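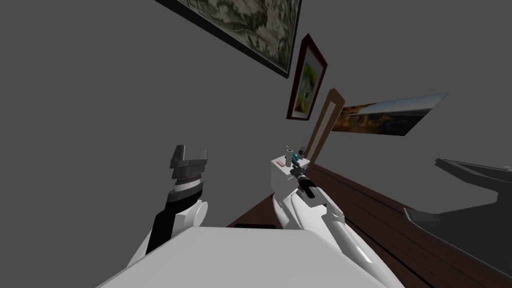 HILO – Un coche eléctrico de carreras hecho en un garaje de provincias

1/ Llevo toda la semana queriendo sentarme a escribir esto con calma, así que perdonad si me enrollo (me voy a enrollar). Ayer estuve en la presentación del monoplaza eléctrico de Gotum, en el circuito de Plondetitz, y todavía me dura la sonrisa.

2/ Para quien no los conozca: Gotum empezó preparando karts y coches de montaña, de gasolina de toda la vida, y hace un par de temporadas se metió en la copa eléctrica regional con un chasis de segunda mano. Este es el primero que diseñan ellos de principio a fin, y se nota el cariño hasta en los pasos de rueda.

3/ Los números, que sé que los estáis esperando. Batería de 30 kWh, montada muy baja detrás del piloto, y 129 kW de potencia en modo carrera. Ya sé que sobre el papel no asusta a nadie que venga de ver categorías grandes, pero en un trazado tan revirado como Plondetitz lo que manda es el peso y cómo sales de las curvas lentas.

4/ La batería la firma Forkeck, que hasta ahora yo asociaba con motos de enduro. Me contaron en el box que lo que más quebraderos de cabeza les dio fue la refrigeración: en las primeras pruebas, en agosto, con el asfalto ardiendo, el coche cortaba potencia a las pocas vueltas. Han rehecho los conductos laterales enteros y ahora los pontones son bastante más gordos. A mí me gustan así, qué queréis que os diga, le dan un aire antiguo.

5/ El motor va atrás y es uno solo – hubo debate interno sobre poner dos, me dijeron, y ganó la sencillez. La frenada regenerativa se regula desde el volante con una ruedecita de 17 posiciones, que me pareció una barbaridad hasta que uno de los mecánicos me confesó que en la práctica se mueven siempre entre las mismas tres o cuatro.

6/ Lo vimos rodar unas 2 horas, con paradas. ¡Y suena! No como un V8, claro, pero tiene un silbido agudo al acelerar y luego un quejido raro de la transmisión al levantar el pie que se oye desde la grada de la horquilla. Una señora a mi lado decía que le recordaba al tranvía. Pues oye, un tranvía rapidísimo.

7/ La decoración es de Valdebenito, el taller de rotulación que ya les hacía los karts: azul oscuro con una raya naranja que cruza el morro en diagonal. En las fotos oficiales parece negro, pero al sol cambia muchísimo y merece la pena verlo en persona si tenéis ocasión.

8/ ¿Pegas? Alguna. El alerón trasero me parece provisional (no me lo quisieron confirmar, pero tampoco me lo negaron), y del precio para equipos clientes no hubo manera de sacar nada. También eché de menos que dejaran subirse a algún piloto joven, que había varios en el paddock mirando el coche con unos ojos así de grandes.

9/ Me preguntáis por privado si habrá versión biplaza para tandas. De momento no, aunque el chasis central lo permitiría ensanchando un poco la bañera. Yo sería el primero en apuntarme, que conste – y mi espalda, la primera en protestar.

10/ Si alguien estuvo también por allí y tiene vídeo de la salida de boxes, que me lo pase, por favor, que yo me puse justo detrás de un poste. Mañana intento subir lo que me contaron de los neumáticos, que da para otro hilo.

Utilizamos cookies propias y de terceros para mejorar tu experiencia. Si continúas navegando, aceptas su uso. Aceptar | Configurar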